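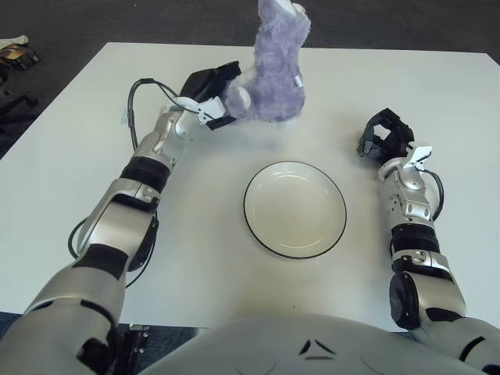

Household Objects and the Claims Made for Them
Session 4 handout: Soft things on tables
Meredith building, Monday group

Reading before class: the Rultham packet, first half only. Skip the introduction, it is mostly throat-clearing.

1. What we are doing this week

Last session we looked at cups and got stuck on the word "functional." This week we take a plush toy and a plate and ask how much anybody can say about the two together. My own position is that it is less than the packet thinks. You are welcome to argue, but bring something better than "it feels right."

The packet treats the table setting as a kind of sentence. Plate means meal, toy means child, toy on plate means play. I don't buy it. A plate on a bare table with no fork, no cup and no food is a round object with a rim. We read a meal into it out of habit, and the habit is worth studying, but it belongs to us and we should say so in our notes.

2. Terms

Setting: where an object has been put down. It tells you a location. It does not tell you an intention.

Pose: the position of a soft object when it is resting. Plush toys have poses because they are floppy and have a heavy end. The packet uses "posture," which smuggles in a mood. Please use pose.

Face: eyes, nose, mouth if there is one. See section 4.

Trim: bows, ribbons, stitched lashes, tags. Anything you could leave off and still have the animal.

3. The plate problem

Suppose a large soft toy is laid across a plate. Most people call this a serving joke, or they call it a bed. Both readings need you to decide first that the disc is a plate, and then that the plate matters. At a glance a flat disc with a dark rim could as easily be a round mat. The Cermont exercise asked people to sort 62 tabletop photos by "activity," and the packet is very pleased that they mostly agreed. But the sorting labels were printed on the answer sheet. Give people a box marked Meal and they will put things in it -- I would too.

Try writing your description twice, once with the word plate and once with the word disc. Compare how many other words changed.
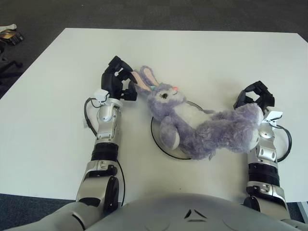 4. Rabbits, and why we think they look tired

A toy on its side gets called sleepy nearly every time. Stitched lashes make it worse. So do long ears, which stick out when the toy is laid down and give it a lopsided look that a short-eared bear would not have. None of this is evidence of anything except how the thing was sewn and which way up it was left.

Color gets the same treatment. Lavender fur with a white belly and a teal bow will be called "gentle" or "for a nursery," and the Vostside notes (pages 2 and 3 of the packet) go on to call it "calming." Calming to whom? They don't say. I have marked that paragraph in the library copy, in pencil.

Long shaggy fur does have one plain consequence. It hides the outline. You cannot easily judge where a leg stops or how fat the body is under the pile, so any size you write down for a shaggy toy should say whether you pressed the fur flat.

5. Exercise for next time

Pick one soft object and one hard one at home. Put the soft one on the hard one, then beside it, then hold it above. Write up to 362 words for the whole set. Leave out moods, owners and stories. If you use "cozy" I will circle it.

Bring the two objects with you if they fit in a bag. We will be in the same room, the one with the gray carpet, and the door sticks, so push.

Leftover from last week: several of you asked whether the cup essay could run long. One came in at 1174 words, and the second half was about somebody's grandmother. The first half was good. Please cut to the cup.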